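Renden Two-Arm Bench: the capping study and what comes with it

The Renden bench began life as our own research set-up, and we are very fond of it. It puts two arms side by side on one rail, with a camera at each wrist, and it was made for the sort of fiddly job where one hand has to hold while the other does the work. Pens and their caps turned out to be a lovely test of that, so the whole method grew up round them.

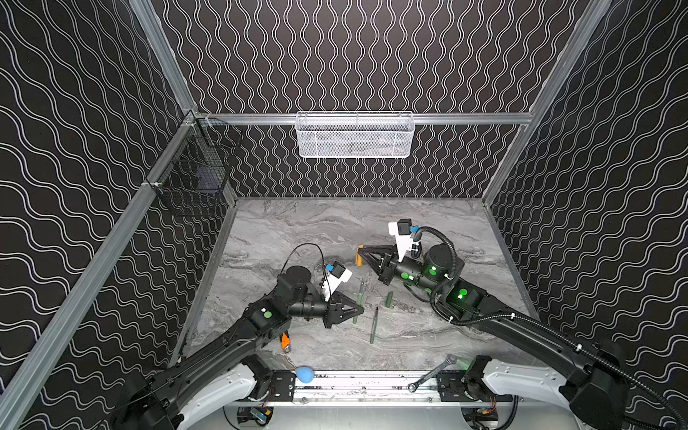
4 min read

The method is called Varus, and it is simpler than it sounds. A person guides both arms through the job, the bench records what the wrist cameras see and how the joints move, and a model learns from the lot. We gathered 434 guided runs in June, with markers and caps put down at all sorts of angles (nobody tidied up between goes!).

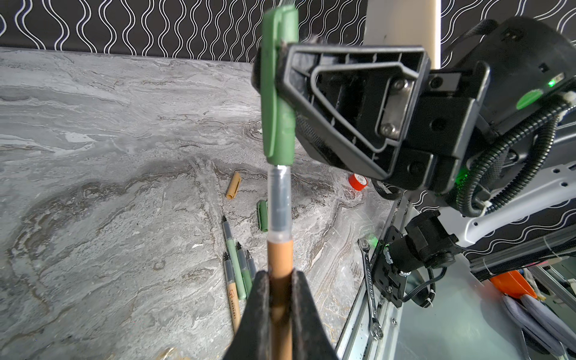

Perrine Rey

Markers have to be held upright before the second arm can come in, and a small lean makes a big difference to how a cap sits. Varus looks at the lean through the wrist camera and corrects it first. In 600 test tries we saw the biggest gains there, and I was as pleased as anyone. 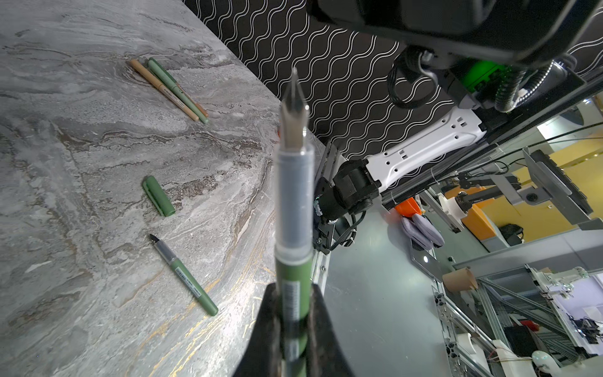
Teodor Dudek, Research Engineer

Fountain pens were my stubborn idea, I admit. A nib is less forgiving than a felt tip, so we slow the last part of the approach and let the fingers settle before anything touches. It took us 3 rounds of training to get a setting we liked, and that setting is now saved on every bench as "Bodell".

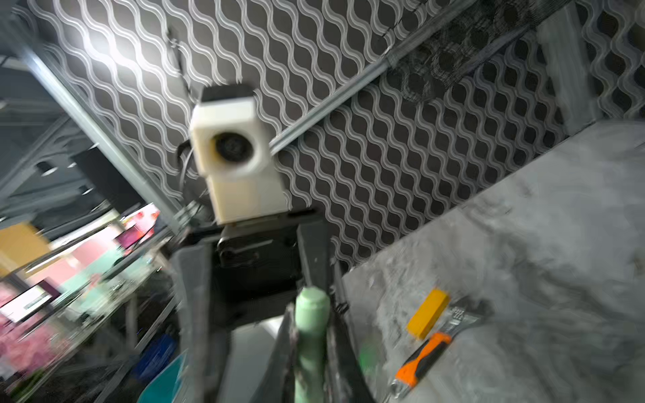 Thicker things want a wider opening and a gentler close, and you can set both from the same menu. Do try a few shapes of your own before recording in earnest. Humaira Gilani looks after orders and will happily send the full results table with your quote.

Page updated July 27, 2022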